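Teaching a Robot to Tidy an Office: A Conversation with the Kono Project Team

The senior capstone in mechatronics at Lacerda Technical College is now in its second term of work on Kono, a mobile robot intended to put small offices in order at the end of the day. The department spoke with the team and its faculty advisor, Rosaura Huanca, on a Saturday, when the students have the practice room to themselves until the evening.

Ms. Huanca explained that the assignment is deliberately narrow. "The students proposed a robot that could clean an entire floor of a building," she said. "I asked them to begin with one desk and one chair. They were not pleased with me, but they agreed."

Cristian Benavides is responsible for perception, the part of the software that decides what the robot is looking at. His group has collected 774 views of office furniture, each labeled by hand. He described white furniture as the most persistent difficulty. "A white desktop against a white wall gives the software very little to work with," he said. "The edge of the desk is a thin line, and the legs are white too. Marks on the surface help us more than we expected. A clean desk is harder."

Office chairs present the opposite problem. Mr. Benavides noted that a black chair pushed in under a desk tends to be read as a single dark shape, with the backrest, seat and legs run together. The team now labels the backrest and the casters separately, so that the robot can estimate which way a chair is facing before it approaches.

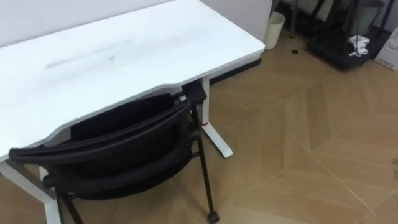
Lucero Quintero holds that the floor deserves as much attention as the furniture, and she has said so at nearly every design review. A herringbone pattern produces long diagonal seams, she argues, and early versions of the software treated those seams as the edges of objects. Her proposed correction compares each line with the depth reading at the same point and discards it if the surface is flat. In a trial of 200 views, the change removed most of the false edges – though reflections from the ceiling lights continue to cause errors.

Wastebaskets are scheduled for next term. The robot must learn to leave them standing where they are, and to distinguish an item on the floor that should be picked up from a mark that cannot be. Ms. Quintero considers the second question the more interesting of the two. "A dark spot may be a coin or it may be a stain," she said. "At present Kono stops and asks for help. I would accept that as a final answer, but Cristian would not."

The team expects to demonstrate the chair routine in July at the Gremham student showcase, where each entry is given 20 minutes on the floor. Ms. Huanca has asked that the demonstration include at least one chair placed by a member of the audience.

Students who wish to join the project next term should speak with Ms. Huanca before registration opens. Prior experience with robots is not required.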